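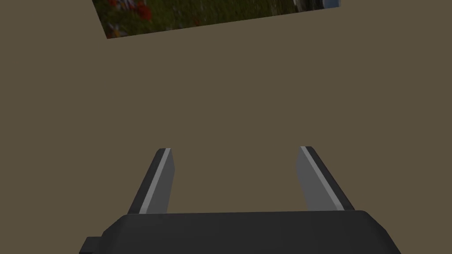
Unit 4: Client Consultation and Patch Testing for Facial Treatments

Reading: handout 3 (skin structure) and the Dondgate salon record forms. Bring a blank consultation form to the practical.

4.1 Purpose of the consultation

The consultation establishes whether a treatment may go ahead, whether it must be changed, or whether the client should be referred to a doctor. It is done before every first treatment and repeated in short form at each later visit. A signed form from an earlier visit does not cover a change in medication.

Record the following in ink: current medicines, including creams; known allergies; recent sun exposure; any facial treatment in the past month; pregnancy; skin conditions, active or past. Leave no box blank. Write "none stated" where the client reports nothing.

4.2 Contraindications

A total contraindication stops the treatment. Examples are contagious skin infection, recent facial surgery and the use of oral isotretinoin. A local contraindication, such as a small cut or a bruise, allows the treatment to proceed if the area is avoided. Students often mark cold sores as local. In this course an active cold sore is total.

4.3 Patch test

The test is carried out ahead of the appointment, following the product maker's stated waiting time. Clean a small area behind the ear or inside the elbow. Apply the product thinly, let it dry and note the product name and batch number on the form. In the Dondgate exercise the product is Yaman, batch 246.

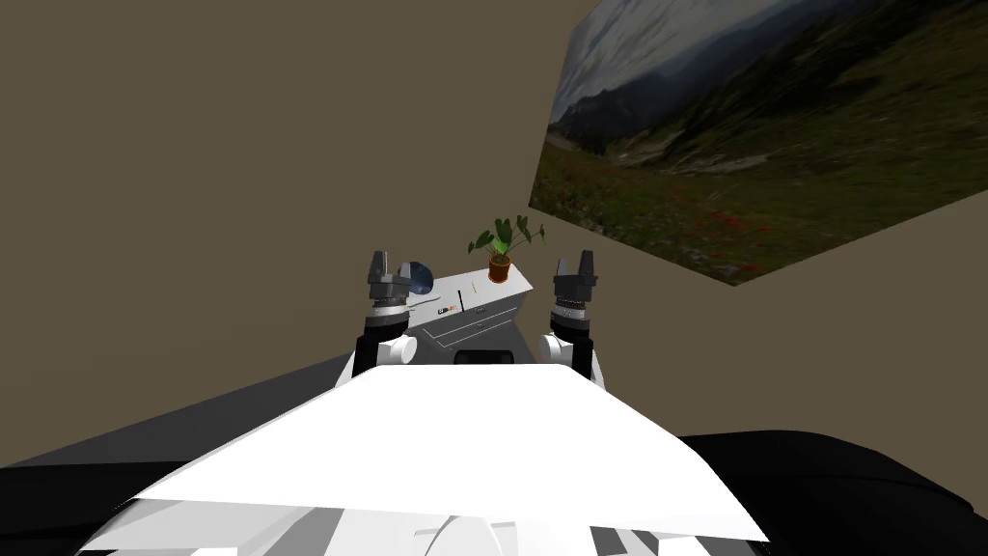
Redness, swelling or itching at the test site is a positive result. Remove the product with cool water, record the reaction and do not treat. A negative result applies only to the product tested. If the salon changes from Yaman to Plillar, the test is done again.

4.4 Worked case

A client aged 39 books a mild peel at the Emeo clinic. She reports eczema on the hands, now clear, and a retinol cream used nightly on the face. The eczema is recorded as past. The retinol is a reason to postpone: follow the peel maker's guidance on how long the cream must be stopped, then rebook with a new patch test.

4.5 Written task

Complete 2 consultation forms from the case sheets and write a justification for each decision. Limit: 700 words in total, forms excluded. Hand in at the start of Unit 5.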